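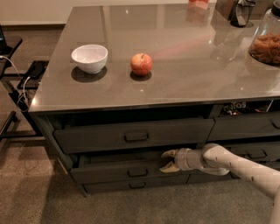

Rule 15 said that a drawer opened by the machine must be closed by the machine. Ekua Mahama had written it herself in January, on the train back from Zaltberg, and until Friday she had thought it the easiest rule in the book.

"It's waiting," said Mansa Osei.

"I can see it's waiting."

The arm had its two fingers open at the front edge of the drawer. It had been like that long enough for her to write down the time and underline it. The bowl and the apple were on the worktop, where the test sheet wanted them. The task was to put the apple in the bowl, and the machine had not touched either one. It had gone for the drawer.

"Did you ask it to open that?" she said.

"No."

"Did anyone?"

Mansa scrolled through the log. He was employed by Moltus, who made the arm, and she was employed by Ramasamy, who decided whether people could have one at home, and they had been polite to each other for 3 weeks. "It says the drawer was already open," he said. "By a hand's width. It found it like that at the start of the run."

Ekua looked at her own notes. Under "state of room before start" she had written "normal".

"So whose drawer is it?" he said.

She got the book out. It was 40 pages long and she knew most of it by heart, but she liked to have the words in front of her when she was about to be awkward. Rule 14 said the machine must leave alone anything that was not part of the task. Rule 15 was the one about drawers. Rule 16 said that a person's shins came before everything, although it took a paragraph to say so.

"If it shuts the drawer, it breaks 14," she said. "It didn't open it."

"And if it leaves it, somebody walks into it in the dark, and you fail us on 16."

"I might."

"You failed Trendov on 16."

"Trendov left an oven door down."

He laughed, then saw that she wasn't going to. The arm stayed where it was. She had sat through 500 runs of one kind or another and had seen machines drop things, crush things and carry a saucepan carefully into a wall. She had a box for each of those. She turned the sheet over to see if there was a box on the back.

"What would you do?" Mansa said. "In somebody else's kitchen. You've come in to do one job and there's a drawer sticking out."

"I'd ask."

"And if they were out?"

Her mother's kitchen had a drawer like that, the one with the tea towels, and Ekua had been pushing it shut with her hip for thirty years. Her mother opened it again every time. It had been a long while before anyone told her that the dog slept against it and liked the gap.

"I'd leave it and tell them when they got back," she said.

"Then that's what it should do?"

"I don't know. It isn't in here."

She put the book down and wrote, under Result, "Stopped. Asked nothing. Did no harm." Then she crossed out the second part, as the speaker had been switched off since lunch and that was her doing as well.

"Is that a pass?" said Mansa.

"It's a page of comments."

He went to turn the speaker on. Ekua took a clean sheet, wrote "15a" at the top, and began with the words "Where a drawer is found open".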